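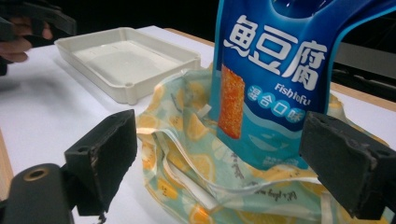

**Plundwood chores pilot -- status, July 17, 2021**

Short one, deadline stuff. Bag packing is the main task now. 100 demos recorded, 16 thrown out (bad sync). Snack packs into soft shopping bags still the hard case -- fabric folds over, policy loses the opening. Rigid trays fine.

Can it do a shop-floor shift? No. Around 2 packs a minute on a good run, and sombody has to reset the bag. Vusar fingers wearing faster than we budgeted, need 2 spare sets.

August: retrain on thin bags, then Drirnix shelf trial. Spend on plan exept the fingers.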